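Sandville's library wants to cut its evening hours again, and the reason given is that too few people come in after 6. I think the count is the wrong thing to look at.

The door counter logged 46 visits on an average evening last January, against nearly 200 during the day. Those figures are correct. They leave out who the evening visitors are. People who work day shifts at the Ordale plant can't return a book at 2 in the afternoon. Neither can their kids, who need a ride.
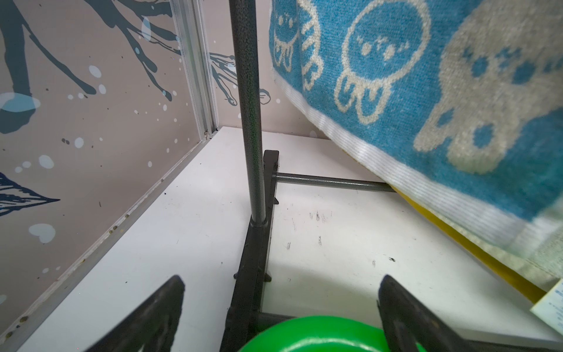 A towel on a rack, against a wall panel with a branch design.

A town service is a bit like the things we keep at home. We don't get rid of a towel rack for standing idle most of the day. We keep it for the few minutes when someone needs it.

Closing at 6 would save the cost of one part-time clerk. The town spent more than that repainting the Castaño Street lot. If money has to come out of the library, take it from the slow hours before 10 in the morning and leave the doors open until 8.

The council takes written comments through the end of the month.

Gaurav Khurana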